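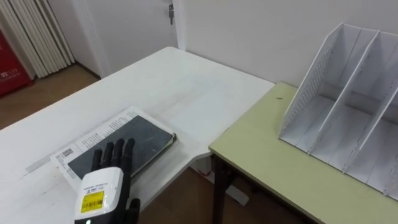 Black notebook on top of the printed pages.

How to build a running order for a small club night

Quick one as I've got a load-in at 3pm. People keep emailing me for the template we use for Petura, our night at Rustgate in Sokcombe. There isn't really a template. There's a way of doing it, so I'm writing that down and you can make your own.

This is for rooms of 200 people or so less, one floor, DJs plus maybe a live act. If you're doing multiple stages you need somebody better organized than me.

What you need before you start

The venue's real hours. Doors, music off, building empty. Three different times. Get them in writing from whoever runs the place, not from the person behind the bar.
Every artist confirmed, with a phone number. Not an Instagram handle. A phone number.
What each act plays on.
Travel times for anyone not local.
An hour with your phone face down.

Step 1: Work backwards from the end

Everybody starts at doors and fills in forward. Then the headliner gets squeezed at the end and someone's turning the lights on during their last record. Start from music off and go up the page.

Say music off is 3am. Write 3am at the bottom. Headliner finishes there, or you have a resident closing, decide now. If it's a resident closing, give them a proper slot, thirty minutes is a slap in the face for someone who's been there since soundcheck carrying your monitors.

Then headliner. Then whoever's before them. Up and up till you hit doors. Whatever's left at the top is your warm-up.

Our usual shape:

10:00pm — doors, warm-up
11:30pm — second DJ
12:30am — headliner
2:00am — resident closes
3:00am — music off

That's it. Looks empty on the page, plays great in the room. 4 names is plenty for five hours. I've seen flyers with nine people on them for the same length of night and every one of them went home annoyed.

Step 2: Pick the warm-up first, not last

The hardest job goes to the least busy friend, usually. Don't. The warm-up person has to play to a bartender and two people in coats for most of an hour and make it feel like something is about to happen. Akosua Nartey opens for us most months and I'd move the headliner before I'd move her.

Tell your opener, in plain words:

What tempo you want them to hand over at.
Roughly who's on after and what they sound like.
That the big record stays in the bag.
That the system will be turned down early on and that it's on purpose.

Give them a full 90 minutes if you possibly can. An hour is tight. Anything shorter and they'll rush it.

Step 3: Sort the changeovers

DJ to DJ on the same gear, zero gap. Last record belongs to the person leaving, next one belongs to the person arriving. Write that on the sheet so nobody gets into it at the mixer.

DJ to live act is a different animal. Set up the live table before doors and leave it, covered, off to the side or behind. Line check at soundcheck, mark the channels, mute them, walk away. Then on the night it's unmute and go.

If a DJ is bringing their own mixer, you want a longer chat. Where does it sit? Who patches it? What's playing while they patch it? Last winter we had a gap of dead air that felt like a year. Fix was dumb and simple: a spare stereo channel on the front of house desk with a long ambient track on a laptop, ready to fade up. We still do it every time and have used it maybe twice.

Same with vinyl. Somebody wants turntables, they go in at soundcheck and get tested for feedback with the subs at night level. Not afternoon level. Feedback shows up when it's loud.

Step 4: Soundcheck order

Reverse of the running order. Headliner checks first, opener checks last, so the opener's setup is the one that's ready when doors open. People forget this constantly, me included.

Put times on it. Ours:

5:00pm — PA on, system check
5:30pm — live act or headliner
6:30pm — anyone with odd gear
7:15pm — opener, five minutes on the decks, done
7:30pm — food

Most DJs don't need a soundcheck and will say so. Ask them anyway to come in and stand in the booth before it gets busy. Huiling Li has run our sound since the second party and she'd rather have five quiet minutes with someone than a full hour with someone who wont take their headphones off.

If you hire the system in (we use Srivastava, the guy on the van is great), put their load-in and load-out times on the same sheet. They're part of the night. Load-out especially. You don't want the dancefloor full of people hugging while someone's trying to roll a sub through it.

Step 5: Set times: publish or not?

Arguments about this forever. If you publish, people turn up for the headliner at 12:25 and your opener plays to the wall. If you don't, people with trains to catch get mad, and fair enough.

What we do: doors and last entry on the flyer, set times posted the same afternoon. Folks who care will look. Teodor Michalski, who does our flyers, wanted them on the artwork from the start. We tried it for one party. Early room was dead. Back to afternoons.

Whichever you go with, tell the artists before the public. Nobody should learn their slot from a story post.

Step 6: Make the sheet

One page. One side. Big type, it'll be read under a red bulb by somebody who's had a drink. On it:

Date and venue address, including the load-in door if it's a different street.
Running order.
Soundcheck times.
Phone numbers: you, sound, door, venue manager.
Wifi password.
Where bags go.
Drinks, how many and how to get them.
Where the hotel is and who's taking people there.

Leave off fees. Leave off the guest list. Those are seperate sheets and they go to separate people.

Print more than you think. One in the booth, taped down. One at front of house. One at the door, one behind the bar, one in the green room if you have a green room (ours is a corridor). Fold one into your back pocket.

Email it as well, two days before, then again on the morning. Put the times in the body of the email so no one's opening an attachment in a cab.

Step 7: The guest list

Closes at 6pm. Closes. We did one where it stayed open and finished up with 207 names between paying and guests for a room that holds 200, and Elsie Quinlan on the door had to have some very awkward conversations in the rain. She did it beautifully and I bought her dinner, but still.

Give each artist a fixed number of spots and put that number in the first email you send them. Alphabetical by last name. Printed, and on a phone as backup.

Step 8: On the night

Be in the booth ten minutes before each changeover. Just stand there. Your presence is the reminder. If someone's running over, show them the time on your phone, once, smiling.

Next artist should be in the building 60 minutes before they play. Text them at the hour mark. No reply, call. Still nothing, go tell the current DJ they might be staying on, and ask if they have the records for it. Most are delighted.

Running late? Take the time off the closing slot, never the one that's about to start. Agree this with your resident beforehand. Kastriot Ivanov closes for us and he's fine with it, he's had an hour turn into twenty minutes and played a blinder.

Write actual start times on the sheet as you go. Pen on the back is fine. After three or four parties you'll see where you always slip. We were always late opening doors, so now the crew call is half an hour earlier. Sorted.

Common screw-ups

Clocks change weekend. Check which 2am you mean.
Two artists in the same cab when one's on first and the other's on last.
No water in the booth.
Booth monitor left at soundcheck volume and the opener too polite to touch it.
Curfew in the license being different from what the promoter before you told you. Read the license.
Forgetting to give yourself a slot to eat.

If you play at your own night

Go early or go last. Don't put yourself in the middle, that's when the door calls, the ice runs out and somebody loses a coat. I play first every September for our birthday and hand the phone to Elsie for the whole set.

Right, van's here. I'll add a bit on hospitality riders when I get a minute, and if you spot something wrong leave a comment and I'll fix it after the weekend.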